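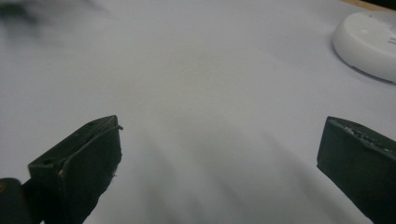

Soft gray shading on a white, matte surface.

The white that is never white

In the town of Ellura, which has 1517 inhabitants and one traffic light, people can still argue about the color of paper during a whole dinner. I came there in July to write about the old Gisler mill. I stayed longer than I had planned, and most of what I learned was about my own eyes.

Before this visit I believed that white paper was white. I bought it in the supermarket, put it in the printer and did not think about it again. Socorro Bedoya worked for 16 years in the sorting room at Gisler, and when I told her this she looked at me with great patience. She then took five sheets from a drawer and put them one beside the other near the kitchen window. One became yellow. One became almost blue. The third, which I had chosen as the whitest, looked like old milk.

"You see only the neighbor," she said. "Alone, every sheet can lie to you."

The mill made its first paper from rags, and the rags decided the color. Linen from the farms gave a warm, creamy sheet, and the winter paper was darker than the summer paper, as the river carried more mud. Customers in the city accepted this for a long time. Later they wanted each order to match the last one, and the mill began to add a very small quantity of blue, an old trick which our grandmothers also used for their bedsheets. A little blue hides the yellow, and the eye is satisfied.

Today the same work is often done by optical brighteners. These substances take the ultraviolet part of daylight, which we cannot see, and give it back as blue light. This is the reason why a cheap notebook can look so strong and clean by a window at noon and rather tired under a lamp in the evening. Mrs. Bedoya does not hate brighteners, but she does not write letters on such paper either. 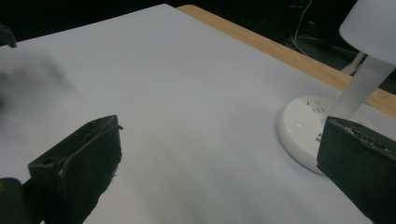 Her own letters go on a paper called Dora. Gisler made it until the large machine was stopped, and it was never a success. The shops complained that it looked dirty beside the others. It has a tone that I would call oatmeal, and when you hold it against the lamp you find small fibers that were not fully beaten. She keeps 461 sheets of it in a wardrobe, between the winter blankets, and she knows the number because she writes it on the door with a pencil each time she takes one.

I asked if the paper would change color in there. Of course, she said. Paper with much wood in it becomes brown quickly in the sun, as everybody knows who left a newspaper in a car. Rag paper is slower. It can wait for centuries if it stays dry and away from acid, and many books from the early years of printing have pages in better condition than the novels on my shelf, which I bought as a student.

The mill building now belongs to a small company, Pludari, that has eight employees and makes paper for watercolor painters. They offer two whites, and the warmer one sells better. In the former sorting room the big windows are still on the north side, where the light changes least during the day. At four in the afternoon I stood there with a sheet in each hand and tried to say which one was warmer. I was wrong the first time and right the second time, and then a cloud came and I had to begin again.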